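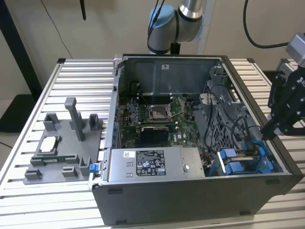 Aravena wrote under my last post that anyone still opening up an old desktop in 2025 should "take up sourdough like a normal person." I have tried sourdough. It died in the fridge. Old desktops at least stay where you leave them.

The plan for the Dell, such as it is, goes like this. Processor, memory and drive come out, everything gets looked at, and then they go back in along with a drive that has more than 442 GB of my unsorted photos on it. I have a parts list, and a spreadsheet with 45 rows, of which I have filled in six. The rest are labeled "misc."

I also joined the forum at Bidonholm, where the thread on this model runs to 721 posts. The first 700 are two people disagreeing about thermal paste (pea, line, or spread with an old library card). I am a pea person. I don't want to discuss it.

What I will discuss is drive caddies. Whoever came up with the blue plastic ones deserves a pension. No screws, no tiny screwdriver, no screw rolling under the stove to join its relatives. The drive goes in the caddy, the caddy goes in the cage, and my whole contribution is getting it the right way around, which I manage about half the time.
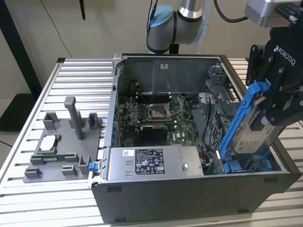

Things I keep putting off

Cables, mostly. Also the order from Kusdale, which has been "preparing to ship" for so long that I assume it is being raised from seed.

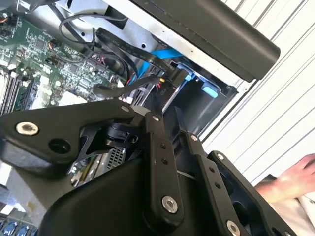 Memory is where I lose my nerve. The manual says to press firmly, and then, one page later, not to use excessive force, and the distance between those two is apparently my problem. The slots run in parallel strips along the edge of a green board crowded with chips and capacitors, so there's plenty to hit if your thumb slips. I press, I hear a creak, I stop and make coffee. On the last machine it took three coffees to seat one module.

Next time: thermal paste. Comments will be closed.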